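Shop Floor Talk > Automation > Arm on the tray line, six weeks in

kastid_cal
Posted February 13, 2020

Long post, sorry in advance. I work at the Beltton site, where we put together break room trays and snack trays for offices (fruit, drinks, that kind of thing). We've had an arm on one of the packing tables for 6 weeks now and I want to write down what it has been like while it's still fresh, because I looked for a thread like this before it came in and all I found was sales stuff.

Short version: I love it. I was ready to hate it!

Before the arm, everybody on trays did the same thing all shift. Reach, grab, turn, place. I'm 50 and my right shoulder had been telling me about it every night. Now the arm does the plain picking and two of us do setup, checking and the odd jobs it can't handle. I also get to build the practice layouts in the simulator, and that's the part I want to talk about, because I had no idea this would be a job I could do. I drive a forklift on Saturdays. I am not a computer person.

What you do is lay out a table on the screen the way a bad day would leave it. A couple of pieces of fruit already on the tray, a can standing right behind the tray, another can on its side, a lime way off near the far edge where it's a stretch. Then you run it and watch what the gripper does.

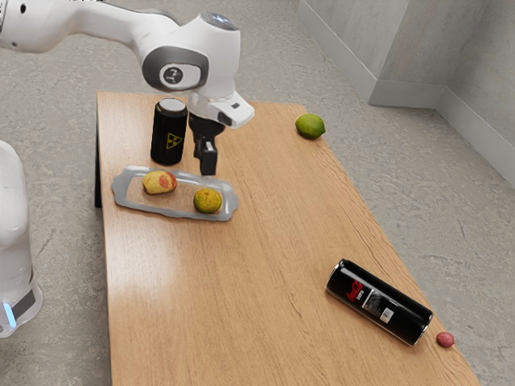 The first ones I made were way too tidy, everything upright and spaced out like a store shelf. Our lead, Colin Staniforth, told me to stop being nice to it. So I started thinking about where things end up when somebody bumps the table, and the layouts got a lot more useful. Twelve years of picking up after bumped tables finally paid off.

Anyway, ask me anything. Happy to go on about this all day.

Callum Holroyd, Beltton days

ningate_nights
Glad it's going well for you, and I mean that. Question though. You said two of you are on the table now. How many were there before?

kastid_cal
Four. The other two went over to receiving, same pay. One of them likes it and one of them doesn't, so I won't pretend it was all roses. She misses the talking more than anything. Receiving is loud and you're on your own a lot.

ningate_nights
OK, so that's my whole problem with it. We got ours at Ningate last July and the story was the same, everyone gets moved, nobody loses hours. And that was true for the people who were there. But when somebody quits now, they don't get replaced. The crew just gets smaller and quieter. The screen work went to one guy out of the whole shift and the rest of us clear jams.

Kettle
I'd push back on that a little. I clear jams too and I'd take it over eight hours of reaching. My wrists are better than they've been in years. But you're right about the screen work. If only one person learns it then only one person got a better job.

Cal, does the practice stuff carry over to the real table? Ours did great on screen and then fell apart the first time it met a peach.

kastid_cal
Ha, yes, fruit is rough. Round things near the rim of the tray are the worst for us, and anything at the edge of the table. Last week I ran 74 layouts and went through the bad picks with Colin one at a time. On the real line it still drops more citrus than it does on the screen. Cans are good now, even lying down, though it took some fiddling with the angle it comes in at.

What carries over best is finding out early that something's a dumb idea. If it clips the standing can every time on the screen, I'm not going to wait for it to do that with a customer's order.

And @ningate_nights, fair point on the training. I was the one who put my hand up, and I only put it up because I was standing there when they asked. I'm going to bring that up.

ningate_nights
Do. Ask for it in writing too. We asked out loud, got a lot of nodding, and that was the end of it.

Kettle
Rotate it if they'll let you. We do 2 hours on the screen and then swap, and it's been good even for people who swore they'd never touch it. My table partner makes the meanest layouts of anyone. She stacks stuff behind stuff behind stuff and then laughs at it.

kastid_cal
Two-hour swaps sounds great, stealing that. I talked to Colin at lunch and he's open to it for the Beltton crew, starting with whoever wants to try. The woman who moved to receiving says she'll come over and have a go, so that's one name on the list already. Will post again once we've done a few rounds of it.

ningate_nights
Please do. I'll be showing it to my supervisor.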